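Kivirero gripper kit: two weeks on my workbench
Jan 22, 2020

So I finally caved and bought the Kivirero, the add-on gripper kit that bolts onto the Golska arm. I've had the arm for ages and the claw it came with was, let's be kind, a salad tong. I paid full price, in case you're wondering, and the box showed up with the mounting plate already on, so I was picking things up before dinner!

First the good stuff. The fingers are long and they come to a real taper, so you can get in next to something small without knocking it over (my old claw was a bulldozer). Closing is quiet and smooth, and the force slider in the app has a nice wide range. I ran it on foam blocks, a bar of soap, bottle caps, and then the junk drawer, where things got interesting. Odd shapes are what I bought it for.

The not so good: the manual is thin, and the calibration page skips a step. You have to home the arm BEFORE you plug the gripper in or it forgets where closed is. I lost a whole evening to that. The cable is also over 2 inches shorter than I'd like, so I had to move my whole setup to the other end of the bench. And the wrist camera is sold separately for another 40 bucks, which stings a bit, though I'd buy it again. Lining up by eye from across the bench is no fun once your own fingers are in the way.

My toughest test has been white plastic housings with pins sticking up out of the face. You want the fingertips beside the pins and never on them, and the slick plastic doesn't forgive a crooked grab.

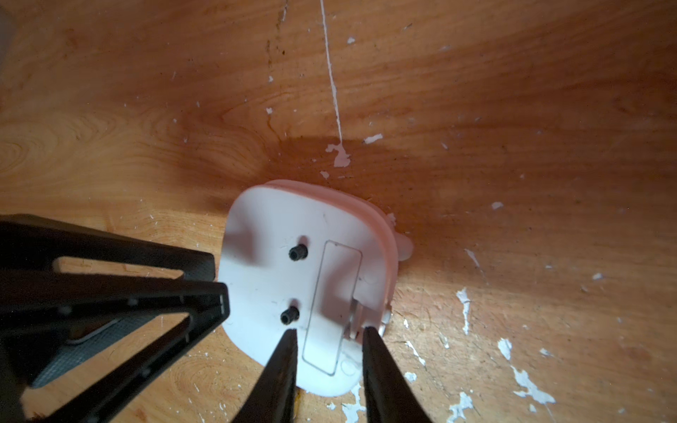 Samira Saliba wrote in to say that the homing thing bit her too, and that the newer app fixes it if you update before the first run. She also swears by turning the force down to 2 for anything hollow. I've been using it higher than that, so I'll try hers this weekend. Still a yes from me if you already own the arm, but order the longer cable at the same time.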